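Two hundred lemons before lunch

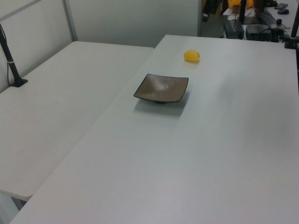

The yellow fruit and the brown dish, main table.

So this is what my October has looked like! A yellow fruit, a dish, and me. If you've been reading for a while you know I left the bakery job in spring and started at Skavix, and a bunch of you have written to ask what I do all day. I keep putting off answering because every time I try to say it out loud at a family dinner, my uncle puts his fork down.

I collect examples. We're putting together a set of demonstrations that a learning system gets trained on, and this month's task is "put the yellow fruit in the dish." I steer the arm through it with a pair of hand controllers, the whole run gets saved, I put the fruit somewhere else, and then I do it again. My target is 200 good ones per task. Gisela Arancibia, who runs our side of the room, decides what counts as good, and she is stricter than my old pastry chef (and he once threw out a whole tray of croissants over the color).

I figured the hard part would be the controllers. I was clumsy for a few days, sure, but you pick it up the way you pick up parking. What took me way longer was learning to be different every time. When you do the same thing over and over your body wants to find a groove, and by the middle of the morning I was setting the fruit down in pretty much the same spot, pointing the same way, and coming at it from the same side. It felt great, very smooth. Then Gisela pulled up a morning's worth of my runs on her screen and played them on top of each other, and it looked like one run with a slight wobble. She threw out nearly the whole batch. I went and sat in my car with a granola bar.

The thinking goes like this, as far as I understand it (and please remember I frosted cakes for nine years). If every example has the fruit sitting right behind the dish, the system learns to reach right behind the dish. Then somebody sets the fruit off to the left and it reaches confidently for nothing. So you have to spread things out: far end of the table, near edge, close to the dish, way off by the seam where the two tables meet. Fruit lying sideways, fruit pointing at you, the dish nudged over and turned a bit.

I've got a system now. I wrote a bunch of table spots and fruit directions on slips of paper and keep them in a coffee can, and before each run I pull one out. Fidel Montecinos on the evening shift laughed at the can and offered to write me a little script that would do the same thing on a screen. I said no thank you. I like the can. Reaching in there is my tiny break between runs, and I swear it keeps me from going cross-eyed.

Some other stuff I've learned, in no particular order:

Oval things are a pain. A ball rolls and a block stays put, but our little fruit will rock and think about it and then roll just far enough to ruin your approach. I let it settle completely before I start recording.

Clear the table, every time. For this task it's the fruit and the dish and that's it. I left a pen out one day last week and didn't notice until I was well into the session, so now there's a stretch of recordings with a guest pen in them. Gisela didn't toss those, she put them in their own folder with a note. Apparently a few with clutter can be useful as long as somebody knows which ones they are. The desk in the back can be as messy as it likes (and oh boy, it does), that's where the keyboard and all the cables live, and I've been told to leave every one of them alone.

Mess-ups are worth keeping sometimes. I used to stop the recording the second I fumbled. Now if I miss the grab I'm supposed to back off, come in again and finish, because a recovery is something the system can learn from too. What I can't do is fumble on purpose. I tried that! It looked like bad acting and Gisela spotted it right away.

Take the break. My runs get sloppy when I'm hungry. I rush the last part and let go too high, and the fruit bounces on the rim of the dish. I now eat something mid-morning no matter what, and my reject pile has gotten a whole lot smaller.

We label as we go, too. After each run I mark it as good, recovered or bad, and type a short line about anything odd. Our labeling tool is called Veller and it's fine except that it logs you out if you spend too long typing, so my notes have gotten very short. "Rolled." "Sneezed." "Dish turned, ok." Fidel says reading my notes is like getting texts from his dad.

The dish has become my favorite thing on the table, by the way. It's this shallow little square with a brown inside that's a bit shiny, and a dark rim, and it sits up on a small round foot. I would put olives in it. It came in a box of odds and ends from Urrutia, the kitchen shop down the street, and I've gone back twice looking for another one to take home. No luck. If any of you see one, send me a message, I mean it.

People ask if it's boring. Parts of it are! Around run eighty or so the morning turns into soup and I couldn't tell you my own zip code. But I did piping work for years, shell border after shell border, and I always liked the part where your hands are busy and your head gets to wander. It's the same here, except that my head has to come back every couple of minutes to pull a slip out of the can. I've listened to two whole audiobooks this month and started a third, the one about the lighthouse keeper that my sister keeps pushing on everyone. I'm not far in. There's been a lot of weather.

And then on the good days we get to try the thing out. Gisela loaded up the newest version late in the afternoon, I put the fruit down in a spot I picked myself (no can!) and took my hands off the controllers. It went over slowly, kind of stopped above it, and I had my hand over my mouth like I was watching a kid on a bike. It got the fruit on the second attempt and dropped it in the dish. Fidel had just walked in with his coat still on and he clapped. The next try it missed by a mile and we all went home, but still.

Next up is the same task with a different dish, and after that Jukinside, our partners on this project, want something with two fruits where you have to choose. I've already started on new slips for the can.

I'm baking this Sunday for the first time in forever, lemon bars, obviously. I'll post the recipe if they set. Last time they did not set.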